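# Section 3 – Setting up the Brosley watering timer

Rev. 16 Mar 2018, K. Jardine. Replaces the old sheet, bin that one.

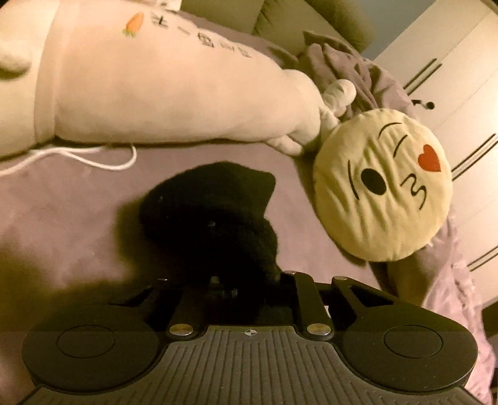 ## 3.1 Before you start

Read 3.1 and 3.2 first, then go outside. You need:

- the Brosley timer, with its faucet adapter
- 2 AA batteries, alkaline. Not rechargeable, the voltage runs low and the valve sticks half open
- Girell hose, the green half-inch one, already cut to length
- thread tape
- flat screwdriver, small
- bucket

Check the rubber washer is in the adapter. It falls out in the box. If it's gone look in the bottom of the bag before you order another.

**Caution:** cold water only. Never fit the timer on the utility sink faucet, that one runs hot if somebody has turned the mixer.

## 3.2 Fitting the timer to the faucet

1. Shut the faucet. Put the bucket under it.
2. Open it for a few seconds, flush the grit out, shut again.
3. Wipe the thread dry. Three turns of tape, clockwise.
4. Screw the adapter on by hand. No wrench. The collar is plastic and it will crack, maybe not that day.
5. Push the timer up into the adapter until it clicks. Dial facing out.
6. Open the faucet all the way. Look for drips at the collar. A drip at the collar = washer. A drip lower down = timer not clicked in.
7. Leave the faucet open from now on. The timer does the shutting.

**Note:** at Maltside the faucet sits low to the wall and the dial ends up facing sideways. Fine, works the same. Just awkward to read.

## 3.3 Batteries and clock

1. Slide the battery drawer out from the bottom. Use the screwdriver if it's stiff.
2. Batteries in, both the same way up. Marks are inside the drawer.
3. Push the drawer back till it is flush. Display blinks 12:00.
4. Hold CLOCK until the hour blinks. Set with + and –. Press CLOCK again for the minutes.
5. Wait. It saves by itself after 5 seconds. Don't press anything or you start over.

It's a 12 hour clock. Check for the little PM. Most of the "it watered at night" calls are this.

## 3.4 Setting a program

The timer holds two programs, A and B. Use A for the beds. B is for the pots on the Pringle drip line, leave it OFF if you don't have one.

1. Press PROG until A shows.
2. Set START. Early morning is best, before the sun gets on the beds.
3. Set RUN. Longest it will take is 59 minutes. Beds want much less than that, start low and dig down with a finger the next day to see how far the water went.
4. Set DAYS. Every second day is plenty untill May. After that go by the soil.
5. Turn the dial to AUTO.

If you skip step 5 nothing happens. The program is saved but it wont run.

**Note:** if A and B overlap, B waits for A to finish and then starts. Both still run their full time.

## 3.5 Test run

1. Dial to MANUAL. You hear a click, then water.
2. Walk the whole hose. Every joint, every emitter.
3. Emitter not dripping – unscrew the cap, rinse, put back. Still nothing, swap it.
4. Cap at the far end blown off – pressure too high. Fit the reducer between timer and hose, arrow pointing away from the faucet.
5. Dial back to AUTO. Yes, again. People forget.

**Caution:** don't pull the timer off while the faucet is open. Shut the faucet, run MANUAL to let the pressure out, then take it off.

## 3.6 If something's wrong

| What you see | Try |
|---|---|
| Blank display | Batteries in backwards, or drawer not flush |
| Display OK, no water | Faucet shut, or dial not on AUTO |
| Water won't stop | Shut the faucet. Low batteries, change both |
| Weak flow at far end | Kink in the hose, or clogged filter, see below |
| Waters at wrong time | AM/PM |

Filter: small mesh cup inside the top of the timer. Faucet shut, timer off, lift it out with the screwdriver. Rinse backwards under the sink. Goes back in rim side up.

## 3.7 Rain and frost

Rain coming: press DELAY once for each day you want to skip. It goes back to normal on its own after that.

Frost: timer comes off before the first one. Drain it, batteries out, store it indoors. The hose can stay where it is if both ends are open. A timer left full of water splits down the side and there's no fixing it.

Spare washers and emitters – ask Kirsty Jardine. Put the old part in the envelope so she can match the size.

Section 4 is the drip line.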